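Husdale Homeowners Board > Heating and Cooling

Heat pump icing up in defrost, Volis 2000

gravelpit17
Outdoor unit is a Volis 2000, installed by Antoniadis two winters back. In July it cooled fine. Now the coil frosts over by early morning and the house drops to 62. Defrost runs, but ice stays on the bottom rows. Low charge?

mossy_eave
Could be. Could also be the drain pan. If meltwater can't get out it refreezes at the bottom and climbs. Check that before you pay for a leak search.

ductrunner
I disagree. Ice only on part of the coil is low charge most of the time. Get gauges on it.

mossy_eave
Part of the coil, yes, but he said the bottom rows. Mine did that and the charge was right on spec. The base was sitting flat on the slab with packed leaves under it.

ductrunner
Fair enough, but the defrost sensor should be tested too. Etia quoted me up to $1158 for a board when all I needed was the sensor.

gravelpit17
Pulled the leaves out and there was a solid sheet of ice under the pan. Thawed it with warm water, power off at the disconnect. I'll raise it on feet this weekend and watch a few defrost cycles. If the bottom still ices I'll have the charge checked.

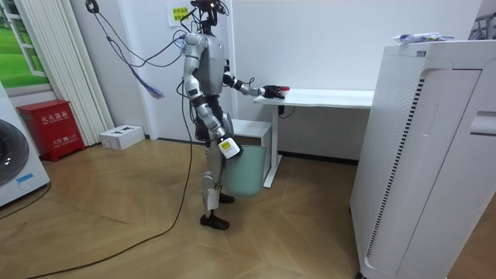

Does anyone know if the line set has enough give to lift the unit four inches, or do I need to have it rerouted?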